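# The Cable That Stopped the Picking Cell

The first stop came 18 minutes into a long run. The arm had reached down into the bin, closed on a toy, and started back up. Partway through the lift the controller reported a collision and cut the motion. There was nothing near the arm to collide with. The operator cleared the fault, the arm went home, and the run continued.

It stopped again before lunch, and twice more after.

The cell belongs to Seyoum, a small company in Brevidham that writes picking software for warehouses and repair depots. Its test setup is a KUKA arm over a gray bin of mixed items. The software picks one, lifts it, drops it back somewhere else in the bin, and goes again. A good day is one where nobody has to get up from a chair. By the middle of June the team was getting up all the time.

Gemma Santoro runs the cell. Her first guess was the software, as it usually is. A new grasp planner had gone in at the start of the month, and it liked to come at objects from steeper angles than the old one. She put the old planner back and ran it overnight. In the morning there were fewer stops, but there were still stops.

Her second guess was the payload setting. An arm that detects collisions by watching its joint torques needs to know how much weight is hanging off the end. If the number is wrong, the arm feels a load it can't explain and may decide it has hit something. The gripper had been changed in the spring, and the setting was off by a little. Correcting it made no difference that anyone could measure.

So she stopped looking at the error messages and started looking at the joint positions. Over one weekend the arm logged 67 faults. She plotted the wrist angle at the moment of each one. Nearly all of them fell in a narrow band near the end of the wrist's travel in one direction. It didn't matter what the gripper was holding, or whether it was holding anything.

That pointed to the cables.

On this arm the gripper's cables run along the outside. They come down the last links, go around the wrist, and end at the tool. They need enough slack to let the wrist turn all the way in both directions. With too little, the bundle pulls tight and the arm has to fight it. With too much, a loop hangs down near the work. 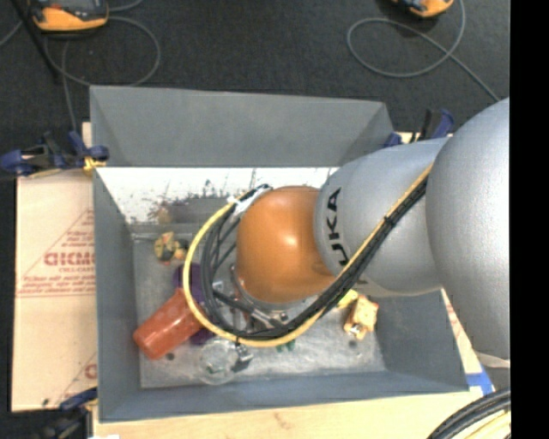
"Everybody tapes their cables, and everybody knows they shouldn't," is how one reader, an integrator in another state, put it after we asked on our website for stories like this one. He wrote that he had lost 5 days to the same fault on a packaging line and had replaced a force sensor that was perfectly good before anyone thought to turn the wrist by hand. His advice was to do that first, with the power off and the brakes released by someone trained to do it, and to feel for the pull.

Santoro did something close to that. She jogged the wrist at low speed through its full range and watched the torque reading. It stayed flat for most of the way, then climbed over the last part of the turn. She loosened the bundle, gave it more slack, and jogged again. The climb was gone.

The fault rate dropped right away. The new planner had made things worse because its steep approaches used wrist angles the old one seldom asked for. The payload error had probably used up some of the margin as well. Neither would have stopped the arm without the cable.

The loose bundle brought its own trouble. A few days later a hanging loop caught the rim of the bin as the arm came up. The arm stopped, as it should have. The bin was clamped down and stayed where it was, but a connector at the gripper end was bent and had to be replaced. The spare came from Hevance, the supplier, and took six days.

Santoro counts that as the more serious of the two events. A cable that pulls tight produces a false alarm, and people get used to false alarms. During the worst week, she says, operators were clearing the fault and restarting without walking over to look. If the loop had caught then, it might have been dragged again and again.

The cell now has a rule that the second collision stop in a shift ends the run until someone has inspected the arm and written down what they found. The software also refuses wrist angles in the last part of the range on the bad side. It costs a few grasps in the corners of the bin.

A proper cable guide, the spring-loaded kind that takes up slack as the wrist turns, has been ordered from Utska. It had not arrived when this article was written.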